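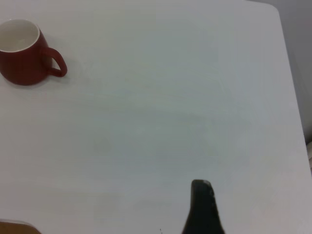 *Red mug on a white table.*

# About Stustell

Stustell makes fitted and freestanding shelving for homes. We are based in Gostberg, in a single-storey building behind the old bus garage, and most of our work goes to houses and flats within an hour's drive. We also send flat-packed bookcases further afield, though that side is smaller and we have kept it that way.

The company was started by Lorna Quiambao, who still runs it and still does a good share of the measuring visits. Before that she worked for a firm that fitted shops. Shop fitting is fast work, and most of it gets ripped out again when the lease changes. She wanted to make things that stayed put, and she had a garage, a second-hand table saw and a neighbour with an alcove.

That first alcove is still in use. The shelves have been painted twice since, and the neighbour has moved the television off the bottom one and put records there instead. We went back last August to add a cupboard door. The wall had shifted a little and so had the floor, and the shelves had stayed level.

## What we make

Most people come to us for alcoves. Houses in this part of the country have a lot of chimney breasts, and the spaces on either side are never the same width, even when they look it. The back wall is often narrower at the top than at the bottom. Shop-bought units leave a gap that fills with dust and dropped pens, and a good deal of our work is simply getting rid of that gap.

We make:

- alcove shelving, with or without cupboards underneath
- full-wall bookcases, including ones that go round a door or over a bed
- shelving for under stairs, which can be pull-out or fixed
- window seats with storage
- low shelving for loft rooms with sloping ceilings
- desks built into a run of shelves

We don't make kitchens. We are asked often and the answer is the same each time. Kitchens need plumbers and electricians on site, and we would sooner do one thing properly. If you are having a kitchen done by somebody else and want a dresser or a bookcase to sit near it, we can match the colour and the door style if you bring us a sample.

We don't make beds either, apart from a window seat long enough for a visitor to sleep on, which a few customers have asked for.

## The Villanueva and the Skerno

We have two standard ranges for people who don't need a measuring visit.

The Villanueva is a tall, open bookcase with a solid back. It comes in oak or painted birch ply, and the shelves sit on wooden pegs so you can move them up and down. It was designed for large books. The uprights are thicker than on most bookcases of that height, and the shelves don't sag under art books or box files, provided you use the middle upright we supply with the wider size. Some people leave it out for looks. We would ask you not to.

The Skerno is lower and has no back. It is meant to stand in the middle of a room, between a sofa and a table for example, or under a window where you want the light to come through. You can get at it from both sides. It began as a one-off for a customer with a long living room who wanted to split it up without building a wall, and two of her friends ordered the same thing.

Both ranges arrive flat. They go together with wooden dowels and a single size of bolt, and the key for the bolt is in the packet with the instructions. Please keep the key. If you move house, the bookcase should come apart again as easily as it went up, and we have had customers do this several times over with no trouble.

## How a fitted job works

You ring or write to us and tell us what you want and where. A photo of the wall helps, and so does a rough width and height, but don't worry about being exact at that stage. We will give you a price range over the phone. If the range suits you, we book a visit.

The visit takes less than an hour in most houses. We measure the space at several heights, check the walls for pipes and cables, and look at the skirting and the ceiling. We also ask what is going on the shelves. People sometimes find this nosy, but it makes a difference to the drawing. Paperbacks need far less depth than records, and a shelf made deep enough for records will swallow paperbacks and leave a dusty ledge in front of them. Plants are another matter again, as they drip.

After the visit you get a drawing and a fixed price. The drawing shows every shelf with its height. Quite a few people change their minds at this point - usually about the cupboards - and there is no charge for the first redraw. Once you have agreed it, we take a deposit and give you a fitting date.

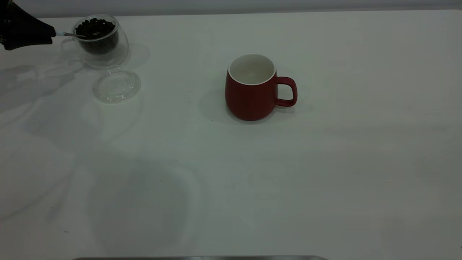
We build everything in the workshop and do as little as we can in your house. The units come in sections, already painted or oiled, and on the day we join them, fix them to the wall and trim the edges to meet the plaster. There is some dust from the trimming. We bring sheets and a vacuum cleaner, and we take the offcuts away unless you want them.

An ordinary pair of alcoves is fitted in a day. A full wall takes longer, and anything round a staircase longer still. We will tell you in the quote how many days to set aside.

## Materials

The painted work is made from birch plywood, or from moisture-resistant board where the design has large flat doors. Plywood is stronger across a long shelf and board gives a smoother face, so many jobs use both. We don't hide this and will mark it on the drawing if you ask.

For natural finishes we use oak and ash, and now and then sycamore when we can get it dry enough. The oak is finished with hard wax oil. It marks less than people expect, and when it does mark you can rub the place down and oil it again without redoing the whole shelf. We leave a small tin with every oiled job.

Colours are up to you. We can mix to any paint brand if you give us the name and number, and we spray rather than brush. Bear in mind that a dark colour in a deep alcove looks darker than it does on the card. We have a set of painted boards you can borrow and prop up in the room for a few days.

Hinges and drawer runners are the same make throughout and have been for years, so we can replace any of them from stock.

## The people

There are 18 of us. Most work at the benches or in the spray room, and the rest are out fitting or in the office. Fitters always go out in pairs. Whoever drew your job will be on the end of the phone while it is being put up, in case something in the house doesn't match the drawing.

We take apprentices. They spend their first months on the bench before they go near anybody's walls, and they learn to draw by hand as well as on the computer. Four of our present bench joiners trained here. One of them left for a boatyard and came back, and is now in charge of stairs and other awkward angles.

Lorna does the accounts herself and signs off every drawing before it is sent out. She says this is a habit she ought to break.

## Numbers

People ask how long we have been going and how much we have done. The second is easier to answer, as every job has had a number from the start and the cards are all kept in the office. The most recent fitted job is number 3181. Of the standard bookcases, we have sold almost 1000, and the Villanueva accounts for the larger part.

We keep the cards for a practical reason. If you buy a house that has our shelves in it, look for a small brass plate inside the lowest left-hand cupboard or on the underside of the bottom shelf. The number on it will find the drawing, the paint mix and the timber. We can then make a matching shelf, a new door or a longer run.

## Repairs and changes

We will come back to anything we have made. Doors that have dropped, shelves you want moved, a new hole for a cable - these are small jobs and we fit them in between the larger ones, so there may be a wait. Fitted work is guaranteed against faults in making and fixing for as long as you own the house. The guarantee doesn't cover floods, and it doesn't cover children climbing, although we have mended both.

We are also happy to take old shelving down carefully if it has been in the family and you want it reused. Old pine boards often plane up well. We can't promise to save chipboard.

## Visiting us

The workshop has a small front room with a Villanueva, a Skerno and a short stretch of alcove shelving built into a false wall. There are sample doors to open and close, handles on a rack, and the paint boards. Please ring before you come. The front room is looked after by whoever is in the office, and if they are out on a visit there may be no one to let you in.

Parking is on the street behind the bus garage. The turning is easy to miss from the Gostberg side, so go past the garage wall and take the next left. If you are bringing a piece of furniture for us to match, drive round to the loading door and sound your horn.

*Page last updated April 12, 2021*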